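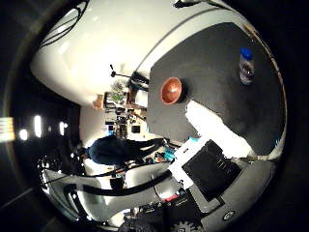
Wrist camera, bowl and blue-capped bottle on the table

From: Chathurika Chowdhury
To: bristis-data
Subject: Re: [bristis-data] Which episodes go into the May set?

Sandamali Ekanayake wrote:

> Before I start the next training run I need to know what is in the May set and what isn't. The index on the Koltham server lists 2911 episodes. The export I pulled through Baptiste on Sunday has fewer, and I can't tell from the log which ones went missing or why.
>
> Some related questions while I'm at it:
>
> Are we keeping episodes where the operator fumbles the grasp and then gets it on the second try? The Ulbridge people cut them. I think we have been keeping them, but I haven't seen it written down.
>
> Is the wrist view supposed to be rotated upright at export, or do we leave it as recorded? I have files that look like both.
>
> And does anyone object to dropping everything with a person moving in the background? It would make the validation clips easier to look at.

Hi all,

I'll take these in order, then add some notes from collecting on our side.

Missing episodes. The index is right and the export is right too; they count different things. The index lists every episode that was started and saved. The export leaves out anything flagged "hold" by the person at the station. There are 305 of those in the May set. Most are on hold for a boring reason: the text label was left blank, or it still has the label from the previous object. The video and joint data in them are fine as far as I have checked. I would like to relabel them before the run instead of losing them. If you can't wait, train on the export as it stands and we'll put them in the next one.

The log doesn't tell you any of this. Baptiste writes "skipped" for a hold, for a corrupt file and for a duplicate, all the same word. I've opened a ticket asking for separate words.

Second-try grasps. Keep them. The rule we've followed at Koltham is that an episode is good if the object ends up where the label says, no matter how many attempts it took. We only cut when the operator stops and resets the arm by hand in the middle. I know Ulbridge does it the other way, and if the two sets are going to be mixed somebody should mark which rule each one used. I suggest a field in the episode header, "retries", yes or no. Ours can be filled in from the finger position trace. I don't know if theirs can, with the clips already cut.

I feel fairly strongly about this one. The first policy we trained on clean grasps only would close on nothing, lift, and carry on to the bowl as if it had the object. It had never been shown what to do next.

Rotation. Leave it as recorded. The room comes out sideways in the wrist view and that is how it should stay. The model doesn't care which way the ceiling lights run, and every rotation step is one more place for the two versions to get mixed up, as you have found. The upright files are from an old export script that I thought was gone. Send me the folder name and I'll replace them. The same goes for the black corners from the lens: please don't crop them. A crop takes off part of the fingers at the edges, and we need those. 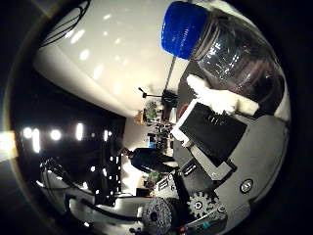
Blue lid and the pads of the hand, gears at the bottom

People in the background. I object, a little. People will be around when the arm is running for real, so I would sooner have them in training. If the validation clips are hard to watch, pick a quieter subset for viewing and leave the training data alone. What we do need to cut is any episode where a person's hand reaches in and touches the object before the operator has marked the end. I went through one station's worth and found 7, all at the tail, all from somebody tidying up too early. Trimming the last couple of seconds saves every one of them.

Now the notes.

Clear objects are short. We have plenty of wooden and solid-colored things and not many clear ones, and the clear ones are where the policy does worst. With clear plastic the wrist camera mostly gets reflections from the overhead lights, and the lid is the one part with a steady color. I suspect the model has learned "go to the blue thing" and places the fingers too near the cap. To test that we need clear containers with other lids, or with no lid. If anyone has some, bring them in, the more dented the better. Please don't peel the labels off halfway. All the way or leave them on.

Vary where things start. When I plot the starting positions for the bowl, they bunch up in one patch of table, which I take to be the patch that is easiest to reach without standing up. Use the printed position sheet. It has 13 start cells and you should move to the next one after each save, even when the next one is awkward. The far cells are awkward for the robot too, and it needs the practice.

Finger padding. The fuzzy padding changes how an object slides in the hand, and it changes how the hand looks in the wrist view. If you replace it or move it, start a new session and say so in the session notes. Don't swap it between two episodes of the same session. I have one session where the grip force shifts partway through and I can't find out what was done. 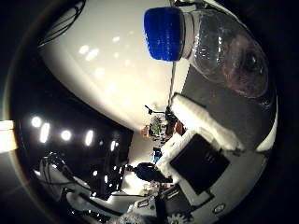

Pace. Some of you have been told to save as many episodes per hour as you can. Please ignore that for now. When people hurry, the approach gets shorter and straighter, and we end up with a pile of episodes that are all the same motion. Go at a speed you could keep up all afternoon. If you catch yourself doing the identical approach over and over, come in from the other side for a while.

Labels. Write what you did in ordinary words: "pick up the bottle and put it in the bowl." Don't write "task 4" or "same as before." Don't put the outcome in the label either — that has its own field. If the object can be called two things, bottle or jar, use whichever you would say out loud. We want that variation, and I'm not going to merge the two.

Camera check. Before the first episode of a session, wave the wrist over the table and look at the live view. If a cable hangs across the middle of it, tape the cable back. Cables along the edge are fine and have been there from the start.

Sandamali, so for your run: take the export as it is, don't filter for people, don't rotate anything. I'll send the trimmed tails as a separate patch with the same episode IDs, so you can drop them in over the originals. The relabeled holds will follow after that. If you would like to split up the relabeling, I'll take the first half of the list and you can take the second. It goes quickly once you have the video and the old label side by side.

One open question I can't answer: should the retries field be set per episode or per grasp? Some of the longer ones have two objects in them. I would go with per episode for simplicity, but the Ulbridge people may have a view, so please reply on the list and not just to me.

Chathurika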